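From the Shared Workroom in Sasurholm: Blue Lines on the Long Table

In the last newsletter we promised to write more about the long table, and several of you asked for it again at the spring swap. The table is used by many hands in one day. In the morning it is for gluing, after lunch for seed planting, and in the evening the Mạch project lays out its paper models. Until March there was no agreement on which part of the table belonged to which work, and small things moved from one pile to another.

We have now divided the table with painter's tape. It was a cheap solution and it took one evening. The tape came from the hardware store in Cadthorpe and we still have most of the second roll.

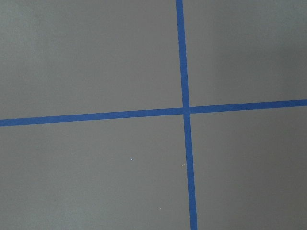
Measuring was the slow part of the evening. We first tried to make all fields the same size, and then we understood that people do not need the same size. A person who cuts paper needs width, and a person who only sorts buttons is happy with a corner. So please do not be surprised when two blue strips cross and the four parts around the crossing are unequal. You may choose the part that fits your work. If you need two fields, take two that share a line, and keep your tools on your own side of it.

For those who want to do the same at home or in a club room, we can share what we learned. Wipe the table well and let it dry before you begin. Pull the tape out long, hold it a little above the table, and lower it from one end to the other. We pressed it with a soft cloth. The first strip we placed with short pieces, and it became crooked — so we removed it and started again with one long piece. Put all the strips of one direction first and then the others over them.
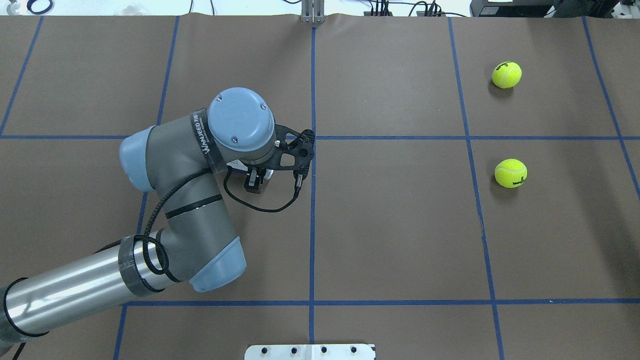
The long table with its blue grid, work side.

The rules are short. One field is for one work. What stands on a line belongs to no field, and the next person may move it to the shelf. Drinks are not allowed in the fields where paper is used. Unfinished work can stay for 14 days if you leave a note with your name, and after this time it goes in the box under the window.

Please do not lift the tape with a knife. We saw two cuts in the old tabletop from last winter, and we would like to have no more of them. If a corner comes up, press it back with your thumb, or tell the person at the desk.
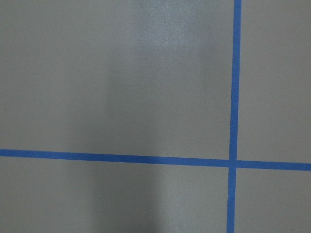 One member wrote to us that the lines are a good idea but the crossings are the first place to get dirty, and asked if we could leave a small gap there instead of laying one strip over the other. In Vudberg, the same letter says, they do it with gaps and the tape stays clean for a whole season. We discussed this and we will try it on the small table first. Our thanks for the careful letter. We would also like to hear from people who sit on the left end, where the light is weaker in the evening.

Now to the cups. Our collection of used plastic cups for seeds and brushes has reached 121, and we ask you to bring only clean ones from now on. Cups with a print on them are also welcome. The print does not disturb the seeds, and a stripe or a big letter even helps you to find your own cup again. Cracked cups we cannot use — please put them in the recycling at home.

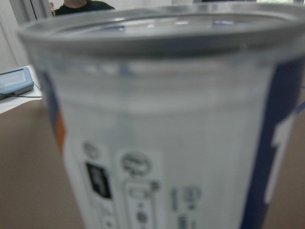

Translucent cup with a dark blue stripe and a little orange in the print.

The cups are kept on the lower shelf, open side down. Take what you need for one session and wash them before you put them back. The planting group begins at 2 and would like to find at least one full row there. New tape is in the drawer with the scissors, and the desk has the key.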